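Helle Holzplatte: Ränder von Flaschen vermeiden, aber wie?

Folell
10. Januar 2020

Hallo zusammen! Seit August steht bei uns endlich der neue Tisch mit der hellen Holzplatte, und ich bin immer noch total verliebt. Diese langen, spitz zulaufenden Ovale in der Maserung, herrlich! Leider weiß ich nicht, ob die Platte geölt, gewachst oder matt lackiert ist, der Vorbesitzer konnte es mir auch nicht sagen. Jetzt stehen bei uns ständig Flaschen drauf, Spülmittel, Seife, Gießwasser, was man halt so abstellt, und ich habe Angst vor Rändern. Deckchen möchte ich eigentlich keine, dann sieht man ja das schöne Holz nicht mehr. Wie macht ihr das? Und wie finde ich raus, welche Oberfläche das ist?

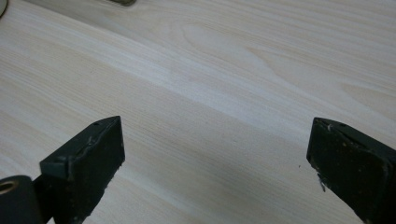

Erst die Platte mit der Maserung, danach die hellgrüne Flasche

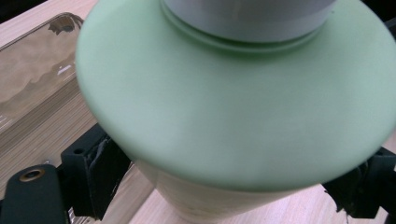
Eingestellt von Folell | 3 Antworten | 2041 Aufrufe

Zollar
Was für eine tolle Maserung, da würde ich auch nichts drüberlegen! Zum Testen: einen Tropfen Wasser an eine unauffällige Stelle setzen, am besten an die Unterkante, und 11 Minuten warten (so mache ich es immer). Bleibt der Tropfen als Perle stehen und hinterlässt nichts, ist die Platte lackiert oder noch gut geschützt. Wird das Holz darunter dunkler, zieht es Wasser und braucht Pflege. Bei so hellem Holz bitte kein normales Leinöl, das wird gelb! Es gibt Öle mit etwas Weißpigment, damit bleibt der Ton schön hell. Ganz dünn auftragen, Überschuss abnehmen, über Nacht in Ruhe lassen. Vorher aber unbedingt klären, dass kein Lack drauf ist, sonst klebt alles.

Isetti
Untersetzer aus Kork. Fertig.

Rees
Ich kann Zollar nur zustimmen, der Tropfentest ist super! Noch ein Tipp zu den Flaschen: Ränder kommen meistens von dem, was außen runterläuft und sich unten am Boden sammelt. Ich wische den Boden nach dem Benutzen kurz mit dem Lappen ab und hatte auf meinem Fichtentisch in 16 Jahren genau einen Rand, und der war vom Rotwein. Wenn doch mal was passiert und die Platte geölt ist: feines Schleifvlies, immer in Faserrichtung, danach die Stelle nachölen. Bei Lack die Finger davon lassen. Viel Freude mit dem schönen Stück!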